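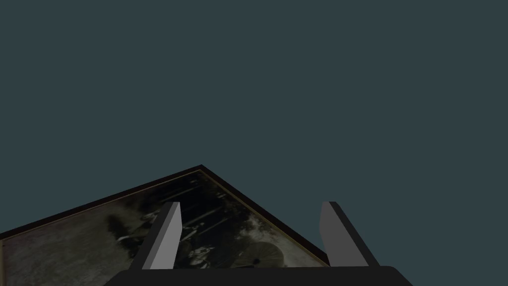
The Long Way to the Wall: Living With Inherited Pictures

By a staff writer, October
9 min read

My grandmother's house at Dondow had one good room, and the good room had seventeen pictures in it. We grandchildren weren't allowed in there with food, or with shoes, or (for one whole summer after an incident with a cricket ball) at all, so most of what I remember of those pictures I learned from the hallway, leaning in around the doorframe with my socks just short of the carpet. There was a sailing ship, a bowl of quinces, a number of stern relations, and one enormous brown landscape with cows in it that everybody in the family disliked and everybody agreed could never be got rid of.

The cows are mine now. They came down the highway in the back of a station wagon, wrapped in a doona, and for the first year they lived behind the couch.

I suspect there are a great many pictures living behind couches. Once I started asking, it seemed every second person I know has at least one: a wedding present, a print from a share house, a watercolour done by an aunt who might visit. They lean there with their faces to the plaster, gathering fluff, while their owners wait for a bigger house or a stronger opinion.

What finally got me moving was a trip to Filtden, a small framing workshop in what used to be a produce store, three streets back from the beach. I had driven past it for years. Inside it smells of glue and sawn timber, and there are corner samples of moulding hung from floor to ceiling, 223 of them, each with its number pencilled on the back. I know the figure because it's on the sign over the counter, along with a polite request to put them back where you found them.

I took the cows in expecting to be told they needed a new frame. I was rather hoping for it, to be truthful, because a new frame seemed like a way of owning the thing properly. The framer turned it over, had a good long look at the back, and asked me where I was going to hang it. I said I didn't know. She said to come back when I did.

It was good advice, though I grumbled about it all the way home. A frame has to get along with the picture, but it also has to get along with the wall and the lamp and whatever else is in the room, and a dark moulding that looks very grand in a shop can sit on a small white wall like a hearse in a driveway. Gold is kinder than people expect. A thin line of it on the inside edge will warm up even a gloomy picture, and the cows, heaven knows, are gloomy.

So I went looking for the wall first, and this took most of the winter. I tried the cows over the mantel, where they made the whole room feel like a dining hall in a boarding school. I tried them in the hall, where you couldn't get far enough back to see that they were cows. I tried them in the spare room and a guest asked, very gently, if they might be turned around at night.

Somewhere in there I got interested in how other households manage, and I spent a very happy afternoon at the Montecinos rooms, the old boarding house up the hill that's now open to visitors through the cooler months. There are 440 pictures on its walls, hung the way people once hung them, edge to edge and right up to the picture rail, with the small ones tucked in wherever there was a gap. By modern rules it ought to be a dreadful muddle. You're told to leave space, to keep things at eye level, to group by colour. Up there the good paintings and the bad ones keep each other company, and a very ordinary sketch of a jetty looks quite distinguished between two admirals.

I came home and took down nearly everything I owned.

If you're going to try it yourself, the floor is your friend. Clear a patch the size of your wall, lay the pictures down flat and shuffle them about for as long as your knees will allow. Put the biggest one a little off centre. Leave it all overnight and walk around it in the morning with a cup of tea. I used Clokari hooks, the brass sort with the fine nails, and bought a box of 2 dozen, which ran out well before the pictures did. The whole business cost me $405, most of it spent on glass for a pair of etchings I'd forgotten I had.

The cows went on the stair wall, low down on the left, in the frame they came in. My sister has asked for them at Christmas. I've told her she can have the quinces.

Last updated: October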